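### 3.2 The Molla papers and the question of the second cut

The second source for this study is the group of production papers left by the Molla company, a small distributor that also financed a handful of features. The papers were passed on to the Havlíček library when the company closed, and they have been used before, mainly by writers interested in box office. Their value for the history of editing has had less attention. They include call sheets, lab orders, letters to theater owners, and the typed continuity scripts that were made after a film was finished so that it could be subtitled abroad.

Continuity scripts are useful to the film historian for a simple reason. They record what was on the print and not what was planned. For *Votis*, the melodrama discussed in Section 2, two such scripts survive. The first lists 714 shots. The second, made for export, lists 64 fewer. Earlier accounts of the film treat the shorter version as the work of a censor. Vlček (in her unpublished thesis on regional distribution) was the first to question this, and our reading of the papers supports her doubts.

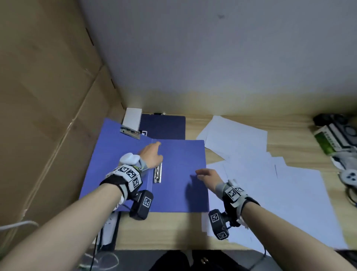 **Figure 5.** Consulting a clip folder at a desk.

The order of the papers matters to the argument. Molla's office did not number its pages, and lab orders were filed with the letters that prompted them. We therefore treated each folder as a unit and noted the position of every sheet before reading it. Folders with a metal clip along the spine, like the blue one in Figure 5, keep their sheets in sequence as long as the clip stays closed, and we relied on them more heavily than on the boxes of unbound material. Where a sheet from a box could be matched to a gap in a folder by its subject and typeface, we used it, but we mark such cases in the notes.

Read in this way, the papers suggest that the cuts to *Votis* were made in two stages. The first stage was commercial. A letter from the manager of the Allideck theater complains that the film could not be shown twice in one evening with a newsreel, and asks for a shorter print. The reply agrees and names two scenes that could be dropped: the train journey and the second visit to the lawyer. Both are missing from the export script. Neither contains anything that a censor of the period would be likely to object to, and neither is mentioned in the censor's correspondence.

The second stage is harder to describe. The remaining missing shots are spread over the last two reels, and most are brief close-ups of the sister. The script gives no reason for their removal. One possibility is that the negative was damaged, and a lab order from November does ask for replacement footage for the final reel. Another is that the editor, having lost the train journey, wanted to reduce the part of a character whose arrival was no longer shown. The two explanations can both be true, and the papers do not let us choose between them.

What can be said is that the censor's role was smaller than has been assumed. The surviving certificate asks for a single change, to a line of dialogue, and that line is altered in both scripts. The differences between the scripts must therefore have another source. This has some bearing on the restored version, which puts back the train journey but leaves the last two reels in their export form. Štěpánka Vlček has argued that the restoration should be described as a composite, and we follow her usage in the sections below.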